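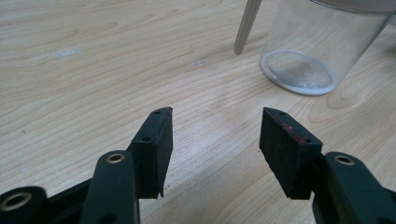

Grasp width jumps when the gripper is open
Posted by nxavier41 on 4/4/25

Hello all. I train a small policy on hand-held gripper data. From 335 episodes, 15 have a width value that jumps when the fingers are wide open. The tracker follows the brass eyelets. On this table with the clear cup it is worse. Should I filter the width before training?

pravex_user wrote:
Median filter, window of five. Done.

Neusa Bittencourt wrote:
I do not agree. The filter will hide a wrong detection. Wood grain has curves and the eyelet is close in color, so first plot the detection score for each finger.

pravex_user wrote:
I filtered 1,157 episodes like this and the policy was fine.

Neusa Bittencourt wrote:
Fine on which task? For pouring you maybe never need the full width.

nxavier41 wrote:
I made the plot. The left score falls at the same moments as the jumps. I will mask the table area in the detector and drop those 15 for now. Does Radora keep the mask when I export again?

Neusa Bittencourt wrote:
Only if you save it in the session config.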